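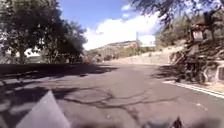 Rakent Fugenband R, Rissverguss für Asphalt

Bitumenverguss zum Nachziehen von Rissen in alten Fahrbahndecken. Für Wirtschaftswege, Zufahrten, Nebenstraßen. Auch verästelte Risse, auch neben alten Flickstellen.

Lieferform: Block 14 kg, im Karton mit Trennfolie. Palette auf Anfrage. Farbe schwarz, graut mit der Zeit nach.

Verarbeitung: Riss ausblasen, lose Teile raus, Bewuchs raus. Untergrund muss trocken sein. Unter Bäumen dauert das länger, dort lieber erst am Nachmittag anfangen. Im Kocher aufschmelzen, nicht überhitzen, mit Lanze oder Gießkanne vergießen. Dann abziehen, dünn abstreuen. Verkehrsfrei halten bis Oberfläche nicht mehr klebt.

Nicht geeignet für: Setzungen, ausgebrochene Kanten, Schlaglöcher. Dafür Veklow Kaltmischgut nehmen, Eimer oder Sack, siehe Preisliste.

Zubehör:
Gießkanne mit Schuh, 14 l
Abzieher, Gummi, wechselbar
Abstreusand, Sack
Schmelzkocher Zoltside 100, auch leihweise, Kaution 500 Euro

Mindestabnahme 100 kg. Ab 3000 kg frei Baustelle, sonst Fracht nach Aufwand. Kocher bitte rechtzeitig reserviern, ab März meist ausgebucht. Sicherheitsdatenblatt liegt jeder Lieferung bei, vorab per Mail auch möglich.

Baptista Straßenbaubedarf | Kontakt | Impressum | AGB | © Baptista | Nach oben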